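Flemix Community Help
Cell set-up and maintenance

Gripper stops short of the block in the simulated bench cell

Posted by Dasavex_Training

Our department maintains a simulated bench cell with a single black arm, which is used to prepare trainees before they are admitted to the physical workshop. The cell contains a grey block, a green part and a yellow curved part. The task is to set the yellow part on top of the block. Two views of the cell are attached.
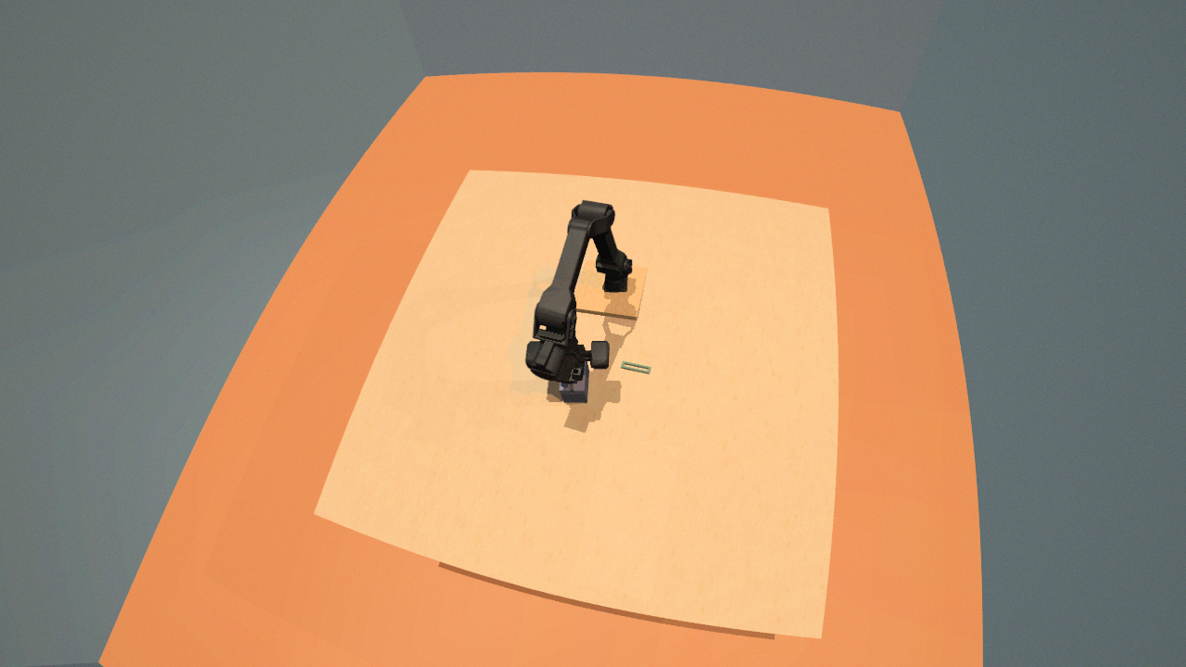
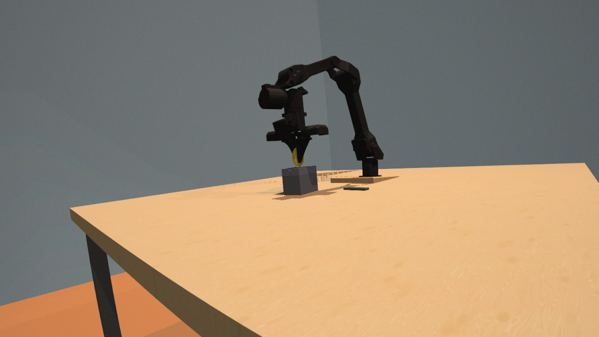
Issue 16

Following a change to the base plate on Tuesday, the arm no longer finishes the placing movement consistently. In some runs the fingers release the yellow part slightly above the block and it rolls off on landing. In others the fingers press into the block and the run is halted by the contact limit. The program itself has not been altered. We would be grateful for advice on which settings should be examined first, and whether the cell ought to be rebuilt from the template.

Posted by Kameo Bench Support

A rebuild should not be necessary. When a base plate is changed, the height of the arm's base above the table is frequently left at its former value. The program then calculates every position from a point that no longer exists. The error may be only a few millimetres, but it will be enough to produce the behaviour you describe.

Please proceed in the following order.

Open the cell file and note the thickness entered for the base plate. Compare it with the base height in the arm settings. The two should agree.

Move the arm to its rest position and save the file before changing anything else.

Enter the correct base height, reload the cell and bring the closed, empty fingers down slowly until they touch the top face of the block. The height reported should match the height of the block. If it does not, the tool length is also wrong and must be corrected separately.

Run the placing movement at a reduced speed. We advise a release height of 2 mm above the block for a part of this shape.

The contact limit should be left alone until the heights have been confirmed. Raising it will stop the halts, but it will also hide the fault, and trainees may carry the same habit over to the physical arm.

Posted by esfahani_lab

Had the same thing. It was the base height. Also check the time step, ours had been put back to the default after a reload and the parts jumped about when released. We use 1,000 steps per second now and it is fine – slower to run though.

Posted by Dasavex_Training

Thank you for both replies. The base height had indeed been left at the earlier value and has now been corrected. The tool length was found to be in order. The time step had not changed in our case, but we have added it to the monthly check of the cell.

A series of 10 runs was completed this afternoon and the yellow part remained on the block in nearly all of them. The remaining failures appear to concern the angle at which the part is gripped – a separate matter, for which a new thread will be opened under Grippers and Tools.

Status: resolved
Filed under: base plate, tool length, contact limit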